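From: Shalini Thakur
To: chocolate-tasters list
Date: February 2021
Subject: Re: Skararine 70% – gone chalky?

Refilwe Buthelezi wrote:

> I opened the second of my Skararine bars last night and it was dull
> and gray along one side. It tasted flat and broke with a crumble
> instead of a snap. Same batch number as the first one (791), which was
> fine before the holidays. Is it the maker or is it me? I keep
> everything in the kitchen cupboard over the stove.
>
> Also, did anyone write down the order for the Penda tasting?

Refilwe,

I have two bars left from batch 791 and checked both this morning. Both are glossy and break cleanly, so I would blame the cupboard. What you have sounds like fat bloom. The cocoa butter softens when it gets warm, moves to the surface and sets again in the wrong form. It is safe to eat, just not much fun.
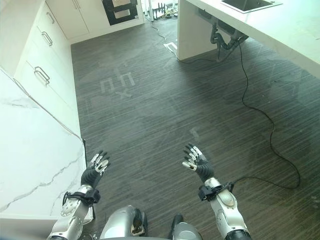 If the gray part feels rough and a bit sandy, then it is sugar bloom, and that comes from damp. Rub it with a fingertip. Fat bloom will smear and go darker. Sugar bloom stays put.

You can still use the bar. Melt it for brownies or hot chocolate, or retemper it if you have the patience. I did that last June with a Mnguni bar that had been left in a car, and it came out shiny again, though some of the fruit flavor was gone.

My bars live in a closed tin on the floor of the hall closet, which stays near 17 or 18 degrees C all winter. Keep them away from coffee and spices – the Zurnach milk bar I stored next to the cumin was a loss.

The Penda order, from my notes:

1. Plain dark, no inclusions. Let it melt, don't chew. 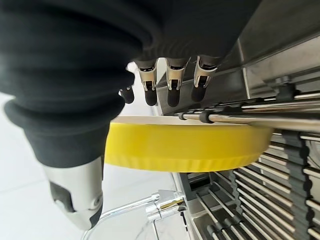
2. Dark with sea salt. Water and plain bread before this one.

3. Milk with roasted hazelnut.

4. White with cardamom. Lesego wanted this one earlier but it coats the mouth and spoils whatever follows.

Guangming asked for 10 minutes between bars. I think five is enough if people drink their water.
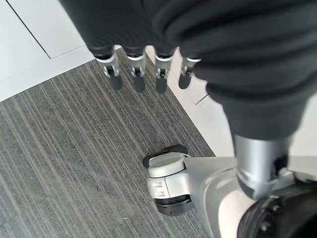
Fatima still has the blank score sheets and will send them to anyone who writes to her off list. Please use the new ones. The old sheets have no line for snap, and we ended up with notes in the margins that were hard to read.

One question back to you: was the foil on the bad bar sealed or just folded? Mine are folded, and I would like to know if they changed it partway through the batch.

Shalini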